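Research Data and Methods | Frequently Asked Questions
October – Prepared by Kanchan Yadav and Peadar Dolan, Ellorex Research Office

What is the subject of the study?

The study concerns two-arm handling of everyday clothing. It compares policies trained with wrist views against policies trained on the fixed workspace view alone.

How many demonstrations were recorded?

The full set holds 1,768 demonstrations. Of these, 876 concern T-shirts, and 478 were set aside for evaluation and never used in training.

What does the wrist view contribute?

It gives close detail at the point of contact. Ribbed bands and seams are of particular interest, as they help the policy choose where to grip. Results are reported separately for grips on a band and grips on plain cloth.
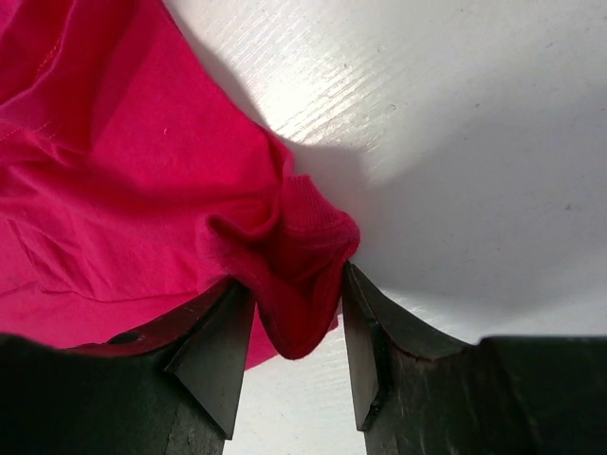 How is a grasp labeled?

Two annotators label each grasp independently. Where they differ, Rebecca Cocco reviews the recording and assigns the final label. Folds of cloth caught between the fingers along with the intended edge are marked as part of the grasp.

What does the fixed view record?

The fixed view covers both arms and the garment between them. It is used to judge the overall outline of a shirt, including a sleeve folded over onto the body. Other cloths may remain on the table or in the tray, and the policy receives no separate signal telling it which item to handle.

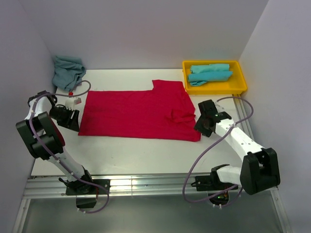

Did the wrist views improve results?

Yes, for first grasps on T-shirts. The benefit was smaller in the later folding steps – there, the fixed view alone was often sufficient.

May the data be used by outside groups?

Requests are considered for noncommercial research. Please write to Ebere Ekwueme at the Research Office, stating the intended use and the name of the responsible investigator.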